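Category: Kitchen & Home > Storing food > Dry goods

Tiny brown beetles in the rice – what do I throw away?

Posted by Marisol Ochoa, 10th December

I opened the big bag of rice last night and found small brown beetles walking about in it. They have a sort of snout. The bag is a 12 kilo one from the cash and carry and I've only used a bit of it. It lives on the floor of the larder next to the flour, the oats and some dried pasta, most of it in the paper or plastic it came in.

I tipped some out to have a proper look and the grains seem fine apart from a few with little holes in them.
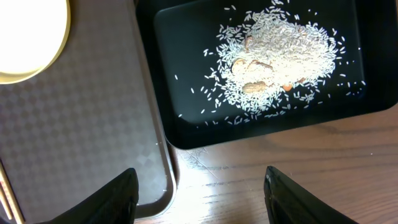 What I'd like to know is whether the whole bag has to go, whether the flour next to it will have them as well, and how to stop it happening again. We have a toddler, so I don't want to use fly spray or anything like that near food. The flat is a rented one in Undbridge and the larder is on an outside wall, if that makes a difference.

3 replies

Rohani Hidayat

They're rice weevils. They don't bite and they don't carry anything, so don't worry about what you've already eaten. The eggs are laid inside the grain, usually long before you buy it, and they hatch when it gets warm enough. We had them in July a couple of years ago and I was still finding the odd one weeks later.

I would do it in this order:

1. Take everything out of the larder, including tins. They get under labels.

2. Check every packet of dry food over a pale plate in good light. If it's crawling, tie it up in a bag and put it straight in the outside bin. Don't leave it in the kitchen bin overnight.

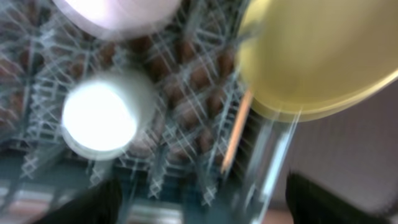

3. Anything that looks clean goes in the freezer for a week. Split the rice into smaller bags first or the middle takes ages to freeze. That kills the eggs as well as the adults.

4. Hoover the shelves, the corners and the holes where the shelf pegs go, then empty the hoover outside. Wipe down with hot soapy water and let it all dry properly before anything goes back.

5. Put everything into jars or tubs with a tight lid. Clip bags are no good, they can get through thin plastic.

The flour might be all right. Sieve it and see – if anything is left in the sieve that moves, it goes.

As for the toddler, you don't need spray at all. It wouldn't reach the ones inside the grains anyway.
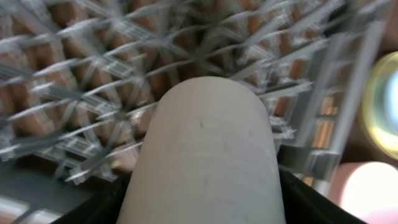 I'd also stop buying the big bags unless you get through them quickly. I know it works out dearer, but I threw away 8 kilos that summer and that wiped out anything I'd saved. The outside wall won't have caused it. A cool larder slows them down if anything.

Kane Kerslake

bay leaves. my nan put them in everything and never had one

Yesenia Lozano

Bay leaves didn't work for me, sorry Kane. I had a leaf in every tub and still got them in the pearl barley.

I agree with the freezer. One thing to add is to write the date on the tub when you fill it, and finish the old rice before topping up. I used to pour new on top of old and the bottom layer must have been there for years. I now keep one small tub in the cupboard for the week and the rest in the freezer, and at teatime I only measure out what we need. 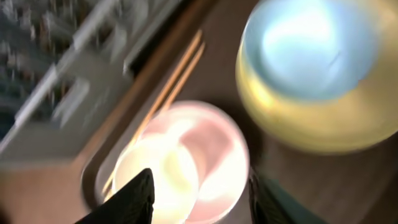
Pink cup and yellow bowl

If you've got a bird table, a lot of people put the spoiled rice out once it has been frozen. I wouldn't put it on the compost though, as they may well come back in with you.

Also have a look in the pet food if you keep any. Ours started in a bag of budgie seed and I'd cleaned that cupboard twice before I thought to check it.

76 people found this page helpful

Contact us | © Wusholm Community Help | Back to top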